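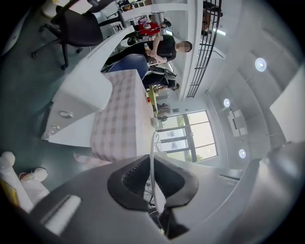 The return of the tablecloth

For thirty years the tablecloth was something you inherited and kept in a drawer. It came out at Christmas, picked up a gravy stain and went back in. Now people are buying them again, and using them on ordinary weekdays.

Kinen, a small textile mill on the edge of Stisthorpe, sold 332 checked cloths in the whole of its first year. Last September it sold 356 in the month. The mill had expected its tea towels to pay the bills and had treated the cloths as a sideline, woven when a loom was free. There are now two looms that do nothing else.

Price is part of it. A decent cloth costs far less than a new table, and it hides a multitude of scratches, ring marks and felt-tip. Renters like them for the same reason. So do people who work at the kitchen table and want it to look like something else by seven in the evening.

What to buy

Cotton is the sensible choice for daily use. It washes at 40 degrees, takes a hot iron and softens with age. Linen hangs better and dries faster, but it creases as soon as you look at it. Wipe-clean cloths have improved a good deal, although they still hold fold lines for weeks -- roll them round a cardboard tube if you have the space.

Checks are easier to live with than plain colours. Crumbs and small marks get lost in the pattern. Gingham in red or blue is still what most shops stock, with pink and green close behind. Isent, which sells cloths by the metre, says its customers nearly always begin with a small check and go larger the second time.

Getting the size right

Measure the table, then add the drop twice, once for each side. A drop of 20 to 25 centimetres suits everyday meals. Anything longer ends up in people's laps. Remember to allow for shrinkage with untreated cotton, which can lose 5 per cent in the first wash.

Round tables are less forgiving. A square cloth on a round table gives four long points, and it looks fine in a café but catches on knees at home.

Second-hand

Old cloths are often better made than new ones, and still cheap. The monthly market at Lewis has several stalls with boxes of them, mostly unsorted. Hold each one up to the light before paying, as thin patches rarely show when the cloth is folded. Yellowing along the creases usually shifts after a night in oxygen bleach. Rust marks are harder to get out, and may be there for good.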